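Heltska Bench Cell, trial unit: safety and acceptance checklist with reviewer comments

Site: Coltmont refurbishing shop, back bench
Unit under review: Heltska two-arm bench cell with the Tido memory-fitting package
Supplied through: Campbell
Stage: trial, before any decision to buy
Marks used: OK / OPEN / FAIL / N/A

The sales sheet says the cell is "ready for mixed desktop work out of the crate." We marked it against our own bench rules and left the sheet in the drawer. An OK means we looked at the item and had no complaint. It doesn't mean we think the thing is worth the money.

SECTION A. BENCH AND MOUNTING

A1. Arm bases bolted down, no movement when pushed by hand. OK
Comment: Pushed from both sides with the power off. Recheck after the first month. The install guide gives no interval for this, and it should.

A2. Bench slats clear of loose screws and clips. OK
Comment: Screws drop into the gaps between the slats. Sweep at the end of every shift.

A3. Computer case held so that it can't slide. OPEN
Comment: The guide says the weight of the case is enough. We asked Campbell for the figures behind that and got the same sentence back in an email.

A4. Arm cables tied clear of the path of travel. OPEN
Comment: Fine at the home position. We want to see it through the full reach, at full speed, before this gets an OK.
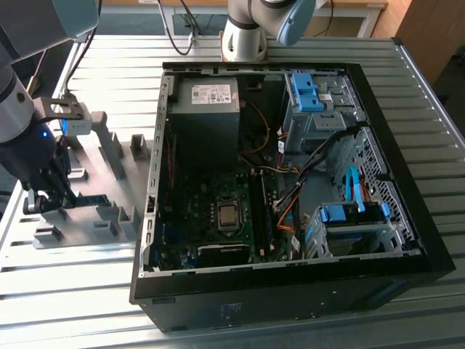 Case on its side with the panel off, gripper over the fixture board.

SECTION B. STOPPING AND GUARDING

B1. Emergency stop within reach from the operator's position. OK

B2. Emergency stop halts both arms. OK
Comment: Tried 5 times, with the arms in different positions. Both stopped each time. That's the least we'd expect, and the brochure gives it half a page.

B3. No restart until the stop is released and the start button pressed. OK

B4. Reduced speed when a person enters the marked zone. FAIL
Comment: It slowed on 4 tries out of 5. On the miss, the person came in from the cabinet side, low, reaching for a dropped screw. Campbell calls this "unusual approach behavior." People here pick up screws all day long. No one works inside the zone with the arms live until this is fixed and tested again in front of us.

B5. Pinch points labeled. OPEN
Comment: Labels came in the box as a loose sheet. Somebody has to stick them on, and the contract should say who.

SECTION C. POWER AND STATIC

C1. Computer unplugged from the wall before the side panel comes off. OK
Comment: Our rule, and it stays our rule. The Tido software has a tick box for it, but the box can be ticked with the cord still in.

C2. Bench grounded. OK

C3. Gripper fingers safe for static-sensitive parts. OPEN
Comment: The finger pieces are metal. We asked for the ground path from fingertip to bench in writing. A drawing was promised in July and we don't have it.

C4. Loose wiring inside the case kept away from the memory slots. OPEN
Comment: Power and drive cables cross the inside of these towers wherever the last person left them. The demo video used a case with hardly any cables in it. Ours don't look like that, and we want the trial run on ours.

SECTION D. HANDLING THE MEMORY
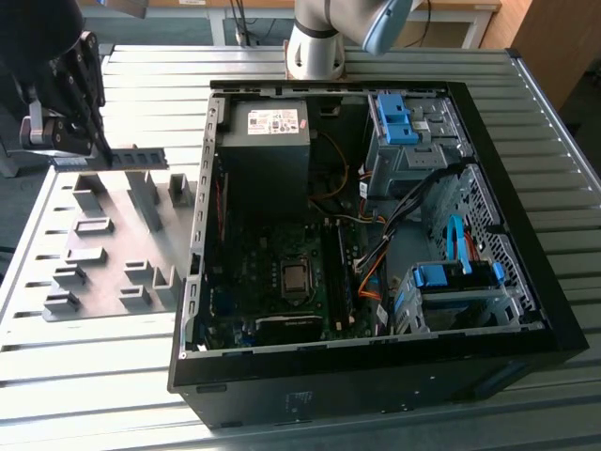 Page last changed: July, 4:20 p.m. Earlier printouts of this checklist should be thrown out.

D1. Module gripped squarely, with no contact on the edge connector. OPEN
Comment: It carries the stick level over the tray, which is a good start. We haven't had a close enough look at the grip point to sign for the connector. Check with a magnifier at the next session.

D2. Tray holders fit the modules without forcing. OK
Comment: The tray is 3D printed. Ask what a replacement costs and whether we're allowed to print our own. If the answer is no, put that in the cost column.

D3. Insertion force limited and logged. FAIL
Comment: There is a limit. There is no log. If a board cracks in March we'd have no way to show what the arm did to it, and the warranty makes us show exactly that.

D4. Module fully seated, confirmed by a person. OPEN
Comment: The software reports "seated" from its own force reading. Until we've compared that with a hand check on 200 insertions, a person presses on every stick and boots every machine. Count that time in when someone claims the cell saves labor.

D5. Dropped part triggers a stop. OK
Comment: Pulled a stick out with a plastic hook while the arm was holding it. The arm stopped and the screen said why, in plain words. Credit where due.

RESULT

2 items marked FAIL (B4, D3). Unit may be run for trial only, zone kept clear, one trained operator at the stop button. Do not leave it running over lunch.

Supplier to answer A3, B5 and C3 in writing. A phone call doesn't count as an answer. Next review after the B4 retest.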